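플로트덴, 유아용 블록 안전 표시 기준 개정…12월부터 시행

플로트덴(Flotden) 시 소비자안전과는 2023년 9월 15일 관내에서 판매되는 유아용 블록 완구의 표시 기준을 개정한다고 공고했다. 개정 기준은 12월에 출고되는 제품부터 적용되며, 이미 매장에 진열된 재고는 대상에서 제외된다.

시는 올해 상반기 유통 제품 134종을 수거해 치수, 모서리 처리, 도장면 박리 여부를 검사했다. 이 가운데 49종에서 사용 연령 표기가 누락되거나 포장 바닥면에만 인쇄된 사례가 확인됐다. 물리적 결함으로 판매 중지 권고를 받은 제품은 4종이다. 제조사 진아르드(Sinard)와 에이트컨(Aitken)은 해당 품목의 포장 도안을 교체하겠다는 의견서를 제출했다. 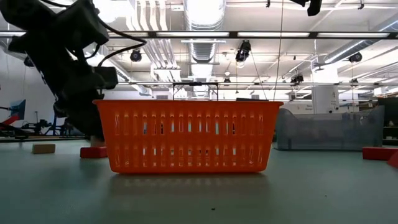

줄러 세나시는 표기 위치만 바꾸는 개정으로는 부족하며, 낱개로 재판매되는 블록은 포장이 없어 연령 정보를 확인할 방법이 없다고 지적했다. 중고 거래분에도 최소 치수 기준을 안내해야 한다는 의견이다. 시는 중고 거래분이 이번 공고의 적용 범위에 포함되지 않는다고 답변했다.

개정안에 따르면 연령 표기는 포장 전면에 두어야 하며, 글자 높이는 제품명 글자 높이의 절반 이상이어야 한다. 소형 부품 경고문은 별도 테두리 안에 기재한다. 400개 이상 들이 대용량 제품은 내부 봉투에도 같은 문구를 반복해 인쇄해야 한다.

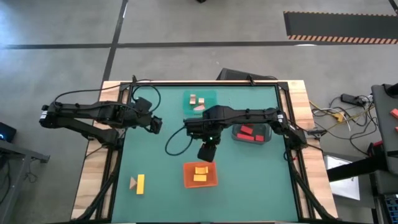 치수 검사는 블록의 형상별로 구분해 실시한다. 직육면체는 가장 짧은 변을, 기둥형은 단면의 최대 폭을 측정값으로 삼는다. 세로로 긴 블록과 짧은 사각 블록, 납작한 삼각형 조각이 한 매트 위에 놓인 위 사진과 같은 혼합 구성에서는 삼각형 조각의 두께와 꼭짓점 처리를 따로 기록한다. 한 구성품이라도 기준에 미달하면 세트 전체를 부적합으로 분류한다.

시험을 맡은 초르네크(Zorneck) 시험소의 우옌 응이엠은 목재 블록의 경우 함수율에 따라 치수가 달라지므로 측정 전 시료를 항온항습실에 보관한다고 밝혔다. 개정 기준 전문은 시 소비자안전과 민원 창구에서 열람할 수 있다.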